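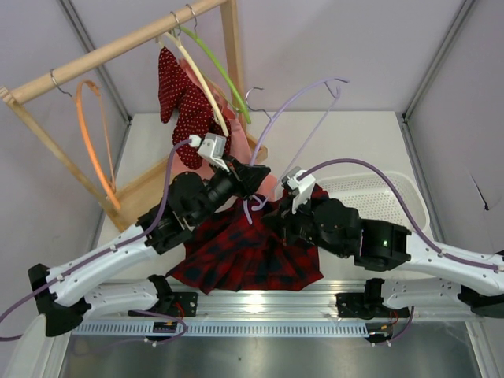

Diary > House and clothes

2021-01-11

Spent most of the day on clothes. I had meant to do the tax envelope, but the wardrobe door has been catching for a week and I got tired of shoving it.

Started after breakfast with the skirts. I own more of them than I wear. The red and black plaid is staying, I knew that before I started. It's the pleats that make it a nuisance. Leave it in a heap for ten minutes and the folds go their own way, and then it's half an hour with the iron and a damp tea towel. Mum used to baste hers along the bottom before she put them away for the summer. I have never once done that. I do think it should hang and not sit in a drawer, and it should hang from the waistband, and for that I need the hangers with notches or clips. Of course the ones I have most of are the plain plastic ones in every colour, bought at different times to match nothing.

So then I got sidetracked into hangers. I'd like to have all one kind. Stela Lungu changed all of hers over to wood two years ago and says she got a third more into the same closet, which I don't believe, as wood is thicker. What she did was throw out a third of her clothes. The plastic ones do the job for anything light. The green one and the orange one are the sort that get used first because they're easy to find, and the lavender ones are a bit kinder on shoulders, or I think so anyway. I've decided plastic for blouses and skirts, wood for coats, and the wire ones from the dry cleaner go back to the dry cleaner if he'll take them. He took some last March.

The pine rack is good. I was against it when we got it because it takes up floor, but an open rail makes you look at what you have. Things in the wardrobe I forget about. The pine is bare and I keep saying I will oil it. Ionuț Iordache says leave it, it'll go yellow on its own, and if I oil it I'll have to wait a week before I can put anything near it. He's probably right. He also said the Plirwood people do a wax that dries in a day, but he couldn't remember what it cost, and the last thing he told me cost "hardly anything" was the sander.

Polka dots. The dark red one with the small white dots I have gone back and forth on since about noon. I like it on the hanger more than on me. It looks nice beside the pale pink, and I suppose that is the trouble with an open rail, you start arranging things like a shop. Kept it. I'll wear it to Corina's lunch, and if I spend the whole lunch pulling at it then it goes.

Lunch was soup and the end of the bread. Ngan-ling Chien phoned while I was eating and we talked for most of an hour. Her building has no hot water again. The landlord has told everyone the part is coming from Brirnwood and she says he told them that the last time too. I offered our shower and she said she might come by tomorrow with a towel. She's also after a winter coat for her niece, who has grown out of everything at once, and I said I'd look. Found the grey one with the big buttons. It's a good coat. I haven't done it up since I don't know when, so it's in the bag by the door for her -- I'd better not look at it again or I will take it out.

The afternoon was the sorting proper. I did it the way I always do, which is three heaps on the bed, and then a fourth heap that I don't have a name for. Keep, give, mend. The fourth is things that are too good for rags and too far gone to give anyone. Two cardigans in there with the elbows out. I put them back in the bottom drawer, where they were this morning.

Mending so far: the hem on the navy skirt, a button on the striped blouse (I have the button, it's in the dish with the paper clips), the lining of the brown jacket. The lining is beyond me. I used to take that sort of thing to Căpraru on the corner but she only does alterations by appointment now and the young man there made a face at the last zipper I brought in. I'll ask Virgil Surdu who does his. He has that one suit and it always looks looked after.

Things I want to remember for next time:

Do up the top button before hanging a blouse. It slides off otherwise and I find it on the floor.

Hang the skirts at one end of the rail, all together. When they're mixed in with the long things they get crushed at the bottom and I don't notice.

Light colours away from the window. The pink has kept well but the yellow one I gave away had a faded stripe down one sleeve.

Don't start at ten in the morning with no boxes in the house. I had to use grocery bags and one of them split on the stairs.

I also found the Iltar steamer at the back of the shelf, still with the instructions folded into the handle. I'd forgotten we had it. Filled it and tried it on the linen pants and it spat water all down one leg, then settled down and worked fairly well. It's slower than the iron, and my arm got sore. I might use it for the pleats, though. Steam and then let them hang overnight, and don't touch them. If that works I can stop dreading that skirt.

Corina came by at four to drop off the casserole dish and ended up sitting on the end of the bed among the heaps, telling me what to keep. She has strong feelings about beige. She took two scarves and the belt with the brass buckle, and tried on a hat and put it back. She thinks I should sell the better things online and I said by the time I've taken the pictures and answered the messages and stood in line at the post office I'd have been happier giving them away. She said that was why I never had any money. Fair enough. She stayed for tea and we had the rest of the plum cake, a bit dry by now.

Took the first two bags down to the car after she left. It was already dark and there was ice on the step, so I went down sideways holding the railing. They can stay in the trunk until I'm next over that way. The depot doesn't take donations in the evening and I'm not making a special trip.

The wardrobe door closes now. It still catches a little at the top, so that part was the hinge all along and not the clothes. Ionuț can look at it on the weekend.

Supper late, eggs. Washed the pillowcases since I had the machine going. The tax envelope is on the kitchen table where I left it, I'll open it tomorrow before Ngan-ling comes. Need milk, white thread, light bulbs for the hall.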